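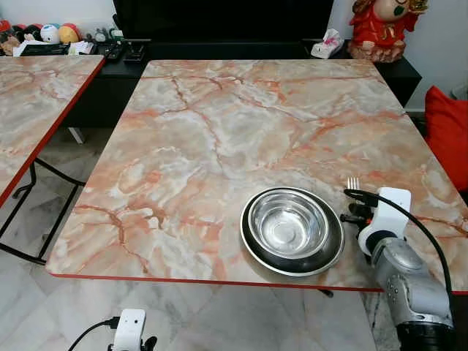
Pulstead, January

**Two folding tables, one dinner, one awful gap**

I have two square tables with pink marble-patterned tops and red edging, and I push them together when people come round. There is always a gap between them, and it eats cutlery. The floor beneath is polished marble, so every lost fork announces itself to the whole building. How do I close the gap without buying a proper table like a grown-up?

– Seul-gi Cheon

**Magdolna Simon**

Check the floor first. If yours is irregular slabs with grout lines, a leg can end up sitting in a joint and the tops never line up. Shuffle both tables a few centimetres, then clamp them underneath. Look for small toys while you're down there. I once trod on a turtle in socks (I was in socks).

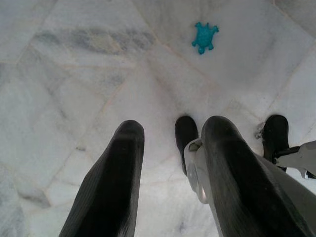 **Jhonatan Escobar**

Tablecloth.

**A-yeong Hwang**

A tablecloth only hides the hole, Jhonatan, and then someone puts a soup bowl on it. I used a strip of foam pipe lagging, 129 cm, pushed down between the tops. Grey, ugly, works.

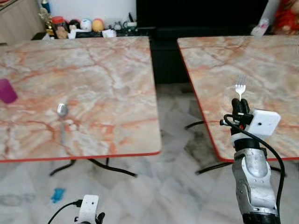 Trim it slightly below the surface or plates will rock on it. And keep cups well away from the join until you've leaned on both sides – mine held, but I did wait until the guests had gone home to test it properly.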